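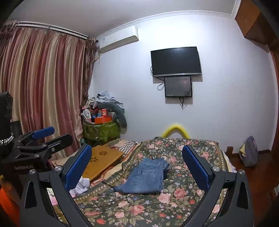
3.2 Folded garments and the choice of surface

Most earlier work on household folding assumes a table or a counter. In the homes we studied, the bed was the usual place for the job, and we treat it here as a work surface in its own right. A bed is wide enough to lay out a pair of adult trousers at full length, it stands in the room where the clothes are kept, and it is soft enough that a garment does not slide when one half is turned over the other. Figure 4 gives a typical end state: a pair of blue denim jeans folded into a roughly rectangular stack and left in the middle of a floral bedspread. The position is common in our records. People who fold on a bed tend to work toward the middle, and the finished piece stays there until it is put away or the next one is laid down beside it.

Figure 4. Folded jeans on a bed with a dark green floral bedspread.

Denim was coded apart from other trousers. It is heavy, it holds a crease, and the waistband and seams make one end of the stack thicker than the other. Holmgren's first coding sheet had a single class for all legwear, and this hid the difference. After the February review we split the class in 2 and recoded the whole set of 3,372 folds. The agreement between coders rose for jeans and stayed the same for leggings and thin cotton trousers, which remain hard to tell apart once they are folded.

The pattern of the bedspread also matters for coding. On a plain cover, the outline of a folded garment is easy to mark. On a printed one, a coder has to separate the edge of the cloth from the edges of flowers and leaves. Blue denim on a dark green floral ground gave us little trouble, as the garment is one color and the cover is many. Printed blouses on printed covers were much worse, and we left out the folds where both coders marked the outline as unclear. Borders along the sides of a bedspread were useful when they were in view – they gave the coders a line to judge the angle of the stack against.

We used the Korkwood scale for neatness, with one change. The original scale gives a single score from zero to 100 and takes off points for any corner that is not square. This is too strict for clothes. A shirt can be folded with care and still have a rounded corner at the collar. We scored shape and thickness separately and did not add them together. A stack that is roughly rectangular is scored as "regular" for shape, whatever the state of its corners.

The homes were in two towns, Dultar and Cârstea. We did not ask people to fold in any set way, and we did not ask them to clear or change the bed first. Covers were recorded as found. In Dultar, floral bedspreads were more common than plain ones, and in Cârstea the reverse was true. We do not read much into this – the sample was not drawn to compare the towns, and the homes in Cârstea were mostly rented. Folds made on sofas, floors and ironing boards are treated in Section 3.3.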